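Putting the working rules on one page

Annunziata Zuccaro has chaired the working group on bench practice at the Odthorpe laboratories since January. The group's guidance for small robot arms, issued on 15 March 2018, replaces a manual of 300 clauses with a set of 30.

"The old text was correct, and very few people read it to the end," she says. "An operator needs to know what must be true before the arm is switched on."

The first clauses deal with the work surface. Boards must lie flat, reference markers must be kept clear of the work, and floor tape must be renewed when worn. Ms Zuccaro regards the last of these as the most often neglected - "tape is cheap, and people stop seeing it".

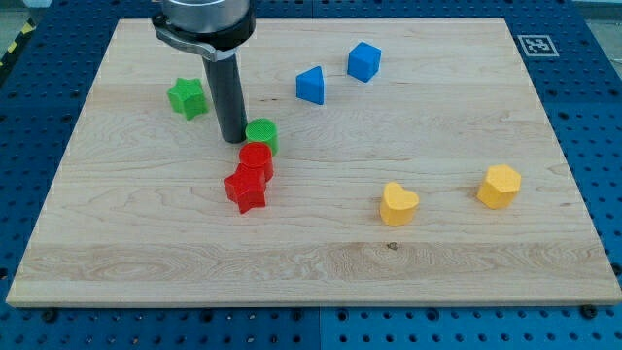
Coloured shape blocks on a wooden board, with the arm lowered close to the surface.

Speed limits near the table proved harder to settle. Gerrit Hendriks, who drafted that section, had proposed a single limit for all tasks. Colleagues at Ruritz objected that slow trials would be held to the same checks as fast ones, and the final text allows two levels, each to be recorded in the log before work begins.

"I was not persuaded at first," Mr Hendriks says. "I am content with it now, provided that the log is kept."

Asked whether the guidance will become compulsory, Ms Zuccaro is cautious. Sites may adopt it in stages, and comments received from Karanmont on emergency stops are still under review.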